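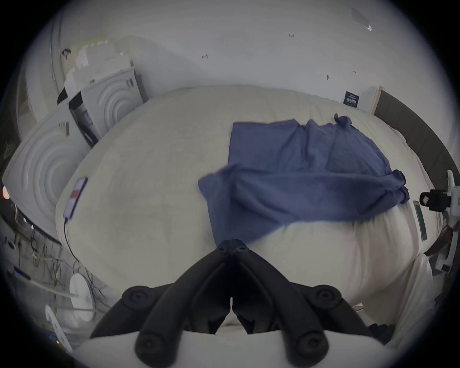
Large bed, cream-white duvet

Ticket 3393
Opened: November 2, 2023
Product: Pluleck tour pages
Category: Excerpts and giveaways
Status: Closed

Reported problem

We host a stop on the blog tour for Prustatow, a historical novel from Oyewole. The tour post has an excerpt at the top and a giveaway form under it, both pulled in from Pluleck. The excerpt shows fine on a computer. On a phone it stops in the middle of chapter 2, right after the letter from the sister, and the giveaway form doesn't load at all. Where the form should be there is a gray bar with "Error 3001" in it.

Other stops on the same tour look normal on the same phone. I have cleared the cache and pasted the embed code in again. No change.

Reply from support

Thanks for the report. Please send us the following:

Name of your blog theme
Whether the post was written in the visual editor or the code editor
Whether any text was copied in from the Oyewole press kit

Please leave the post up for now. Entries that have already come in are stored on our side and will not be lost if the form fails to load.
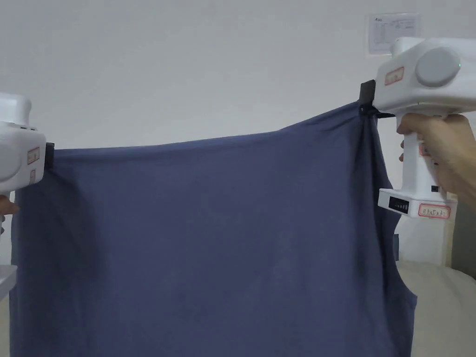
Navy-blue cotton, held at both upper corners

Reply from customer

Theme is Unico, the free version. Visual editor. Yes, I copied the author note from the press kit and put it between the excerpt and the form. The kit is a word processor file. I pasted it straight in.

I also noticed that the quotation marks in the author note are a different shape from the ones in the rest of the post. I don't know if that matters.

Reply from support

It does. We loaded your post in a test account and got the same result. The pasted note brought in a hidden page break and an open comment marker. A desktop browser skips over them. The mobile view in Unico treats everything after the marker as part of the comment, so the form script never gets its tour number, and that is what error 3001 means. 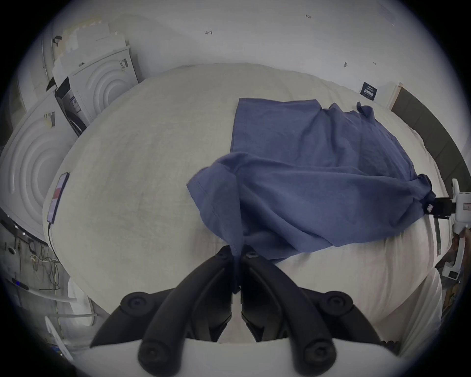
To fix it:

Open the post in the code editor.
Delete the whole author note, including the blank lines before and after it.
Save, then reload the post on the phone. The form should come back.
Paste the note in again as plain text.
Retype the quotation marks by hand.

The short excerpt is a separate setting. In your Pluleck dashboard, under Display, the mobile length is set to Preview. Change it to Full. Oyewole has cleared the full passage for every stop on this tour.

Reply from customer

Did all of that. The form loads on the phone now and the excerpt runs to the end of the chapter. The entry count went to zero when I saved, though. It was 173 before.
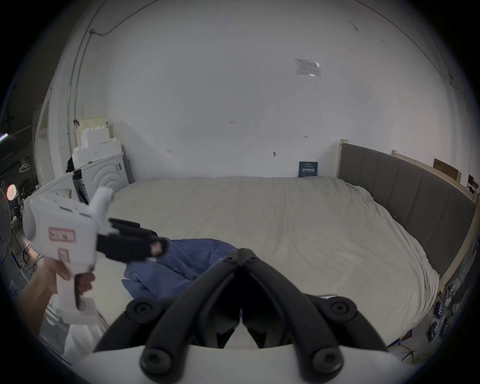 Reply from support

The count on the page resets when the embed is saved again, and it catches up at the next hourly refresh. We checked the records and all 173 entries are there with their time stamps. You don't need to ask anyone to enter a second time.

Reply from customer

It says 173 again. The closing date under the form is right too. You can close this.

Internal note

Added the Unico mobile view to the known issues page. Asked Oyewole to put a plain text copy of the author note in the press kit.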